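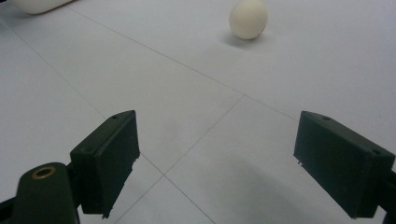 What should you do with a small ball you find on the floor when you are moving out?

Pick it up and put it in the last box you pack, with the plugs and keys you can't identify either.

Mawar Goh had read this advice, or something close to it, in a leaflet from the letting agents called Leaving Well. She had followed the leaflet faithfully for two days. She had defrosted the freezer. She had wiped the tops of the doors, a part of a door she had never previously met. And now the tiled floor was nearly clear from the back door to the foot of the stairs, but on it was a small white ball.

"Is that yours?" she said.

Ikhsan Rahman looked up from the box he was taping. He had taped it three times already, on the grounds that it held the plates.

"What is it?"

"A ball."

"What sort of ball?"

"Small," said Mawar. "White."

He came and stood next to her. They both looked at it in the way people look at a parking notice.

"I don't own any balls," he said at last.

"Well, I don't."

"You had that thing for your foot."

"That was blue and it had spikes on. It's in the bathroom box."

Ikhsan bent to pick it up and caught it with the side of his thumb, and it set off across the tiles at a fair pace, taking the little dips between them with a tick, tick, tick. They listened to it go. It had always been a floor that ran slightly downhill towards the street. Peas knew this. So did grapes, and on one bad evening a whole jar of peppercorns.

"It'll stop at the front door," said Ikhsan.

It stopped at the front door.

The house was in Prendcombe, in the bit behind the station, and they had rented it through Walczak, who were very pleasant on the telephone and very thorough on paper. The inventory was dated 20/01/2024 and ran to more pages than the tenancy agreement. It listed the curtain hooks. It listed, under Kitchen, "one (1) drawer, sticks". At stake was a deposit of £910, which had seemed a large sum when they handed it over and had been growing ever since, in the sense that they had now spent it in their heads on several different things.

Mawar took the inventory down from the windowsill and began turning pages.

"You're not serious," said Ikhsan.

"It might be theirs."

"Nobody lists a ball."

"They listed a dead bulb. 'Hall light, one bulb, expired.' We replaced it, do you remember, and you said we ought to take the new one out when we left and put the old one back."

"I stand by that."

She read through Kitchen, and Hall, and Understairs Cupboard. There was no ball. There was a "small round fitting, white, purpose unknown", but that was on the bathroom wall and had been there all along. Mawar went up to make sure. It was still on the wall. She came down again rather disappointed.

"It could have come off something," Ikhsan said. He had fetched it back and put it on the floor between them, with a roll of tape on the downhill side. "Out of a mouse. One of those old computer mice."

"Those are grey. And heavy."

"A deodorant."

"How would it get out of a deodorant?"

"How did it get anywhere?"

This was fair. Mawar sat down on the plates.

She began, against her better judgement, to go through the things they had owned that might have had a ball in them. There had been the Promero, a game somebody's aunt had given them, in which you tipped a tray about and quarrelled. It had gone to the charity shop in April with the fondue set. There had been the Dristico, bought by Ikhsan late one night, which was meant to go in the tumble dryer and halve the drying time. They had never had a tumble dryer. He had thought it might work on the airer.

"The Dristico had balls," said Mawar.

"The Dristico had two balls, and they were the size of oranges."

"Perhaps it shrank."

"Perhaps it had young."

They were due to hand the keys in before five. The van was outside with most of their life in it, stacked by Ikhsan on a system he had explained twice. What remained was the plates, the kettle, two mugs, the mop, a bag of bags, and this. Any sensible couple would have dropped it in the bin liner and gone. Mawar said so. Ikhsan agreed. Then he said, in a careful voice, that if it did turn out to be part of the Promero, then somebody had bought a Promero from the charity shop without its ball in, and had taken it home, and opened it at Christmas.

"Oh, don't," said Mawar.

"Sat there with the tray."

"Stop it."

"Tipping it."

She rang the shop. She was not proud of this. A woman with a cold told her that they couldn't trace individual donations, that they had sold something like that but it might have been a solitaire, and did she have any men's coats. Mawar said they would look. When she had hung up she found that Ikhsan was mopping round the ball, leaving it on a little dry island with its tape.

"You could just lift it," she said.

"I'd lose the place."

At twenty to five the woman from Walczak came to save them the walk. She had her own copy of the inventory on a clipboard, and she went through the rooms making soft noises that might have meant anything. She opened the drawer, which stuck, and ticked it. She ran a finger along the top of a door, and Mawar had the finest moment of her tenancy.

Then she arrived at the ball.

"Is this staying?" she said.

"We thought it might be yours," said Mawar.

The woman turned over a page, and then another. She went back to the front and read down the list of general conditions. They could see her wanting to find it.

"I haven't got it down," she said. "I've got a Miscellaneous, but that's the watering can."

"We're happy to leave it," said Ikhsan.

"I can't accept it, you see. Anything left counts as an item for removal. There's a charge." She looked it up. "It's £20."

"For that?"

"Per item. It doesn't go by size. The last people left a piano."

There was a short silence in honour of the piano. Mawar asked whether it had also been £20, and the woman said that it had, and that the rule was under review.

So Ikhsan picked it up, properly this time, with his whole hand over it, and put it in his coat pocket. The woman wrote "floor clear" and had them both sign. She was kind enough to hold the door for the plates.

They were past the station, with the kettle on Mawar's knees, before either of them spoke.

"Where are we going to put it?" she said.

"Kitchen drawer."

"We haven't seen the kitchen drawers yet."

"There'll be one," said Ikhsan. He took the roundabout slowly, for the sake of the system, and something in the back fell over anyway.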